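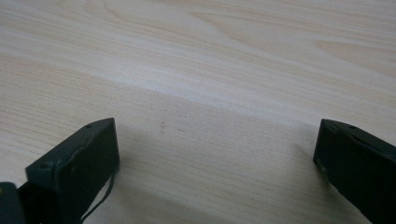

Gualtiero Cirillo asked after the last report whether the tabletops should be sanded back to bare wood or only cleaned and re-oiled, and said he would not release the second instalment until that was settled. The answer is now cleaning and re-oiling for most of the tables, with sanding kept for the worst. The reasons and the costs follow.

## Work since the previous report

The Honden reading room has 56 tables. All have been inspected under the window light in the morning, when small faults in a pale surface show best. Each was graded on a simple scale:

- **A**: sound, tiny blemishes only. Clean and oil.
- **B**: light rings or scratches across the grain. Local rubbing, then clean and oil.
- **C**: deep scratches, burns or lifted grain. Full sanding.

Most tables fall in grade A. The fine specks that readers have complained about, mainly small pink or brown dots, were tested on two spare boards in the Skudness store. On one board the dots came away with a damp cloth and mild soap. On the other they were in the wood itself, and sanding to the depth of a fingernail did not shift them. It is proposed to leave marks of the second sort alone.

Grade C tables are limited to the row by the radiators and the two beside the issue desk. Remo Negri has moved these to the workshop. The remaining tables stay in use.

## Choice of finish

Two oils were tried on offcuts and left on a window sill through May. The first yellowed slightly. The second kept the colour close to the untreated wood and has been chosen. It is matt, so glare from the high windows should be no worse than at present. Glare was raised by Renzo Marras at the start of the project and is not fully dealt with by the finish alone. Blinds are outside the agreed scope and have not been priced.

Drying time is one night between coats. Two coats are planned for the tops and one for the edges. The undersides will be left as they are.

## Spending

| Item | Agreed (€) | Spent (€) |
|---|---|---|
| Labour, cleaning and oiling | 3000 | 800 |
| Oil, cloths, abrasives | 800 | 500 |
| Felt pads for legs | 500 | 0 |

The materials line is ahead of the labour line. The oil was bought in one order from Hassanpour to keep to a single batch. No further oil should be needed unless more tables are moved into grade C.

The felt pads are on order. The first sample was too thin and was returned.

## Problems

1. The first soap tried raised the grain on one grade B table. It was rubbed down by hand and the soap was changed.
2. The workshop door is narrower than the longest tables. Their legs have to be taken off, adding half an hour to each move.
3. The old numbering under the tops does not match the floor plan. Gerardo Villa is correcting the plan, and the old numbers will be kept.

## Next period

Cleaning will continue row by row from the east wall, after closing at 6 pm. Oiling starts once the first two rows are clean. Sanding of the grade C tables will run alongside it in the workshop.

A decision is requested on one point: whether the two tables from beside the issue desk should return to the same place. They take the heaviest wear, and a replaceable desk mat would cost less than repeating the sanding.

Sandro Colombo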